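Session 4 notes: sorting, stacking and small things on a table
Margit Eide, Play Materials and Early Building, 2024-02-09

Okay, so these are the notes I promised, tidied up a bit from what I scribbled while we were talking. If you missed the session you should be able to follow along, though you'll have to imagine the noise of 14 people tipping bricks out of bags at once.

We picked up where the Fitzsimmons reading stopped, with the question of what makes a loose object "joinable." I like this question more than it probably deserves! A toy brick is joinable in an obvious way. It has studs, the studs want a partner, and even a very small child gets the idea after a few tries. A box is different. You can lean things on it or put it on top of something, but it doesn't hold on to its neighbor. And then there are frames, meaning anything with an open middle, and I think those are the interesting ones because children treat them as three things in the same minute: a window, a container, a hat for something else.

So the first thing I asked you to do was make piles. Studs in one, flat-sided things in another, open things in the third. Most tables finished quickly and then got stuck on the same items - lids, mostly, and anything made of several parts already stuck together. Is a stack of four bricks one thing or four? My own answer is that it depends on who is about to pick it up. If you lift it as a lump, it's a block. If you start pulling at the top layer, it's a pile. Please write down which one you chose and don't worry about agreeing with the table next to you.

A word about color, as Shoaib Gondal asked about it at the break. If everything in the set is red, the shape has to do all the work, and that's useful when you want children to talk about edges, corners and holes. Put one green brick in and watch what happens: the green brick becomes the boss, or the baby, or the thing that has to be hidden. I wouldn't call that a failure of the lesson, but you do lose the corners and holes for a while. My habit is to keep the odd-colored pieces off to the back until the second half.

The same goes for anything printed. Small boxes with pictures and writing on them are lovely things, and they pull attention like a magnet (I had one child in June who spent the entire half hour reading hers to a friend). Leave one or two out if you're working on setting and arranging. Put them away if you're working on fit.

Then the table itself. We used the Prekex mats this time, and I'm still not in love with them. Bricks sit well on them but boxes drag. A plain hard top is nicer for sliding, and a bit of pattern in it doesn't matter so long as the pieces are a strong color. What does matter is leaving the middle clear, so that the bringing-together has a place to happen. Stuff to the back, cases closed, two pieces forward. I say "two pieces" over and over, I know.
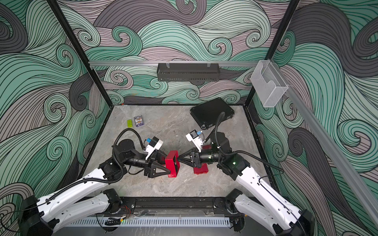 Shoaib Gondal: I tried the clear-middle thing with my group and it did slow them down, in a good way. My trouble was the storage case. With the lid shut they wanted it as a platform, and with the lid open they wanted to climb everything into it. Would you take it off the table completely?

I would, if you have a shelf near enough. If you don't, angle it at the back and tell them before you start whether it's part of the game. Either answer is fine with me, just pick one and stick to it for the whole round.

For next time:

Read the Flimus chapter on open shapes, up to page 162. Skip the boxed section, it repeats the introduction.

Bring one frame-shaped thing from home. It can be square or round, any material, as long as the middle is open and you can hold it in one hand.

Bring something that fits inside your frame, and something that very nearly does. The nearly one is the one I want to talk about.

The sorting sheets go back in the tray by the door, names on both sides please.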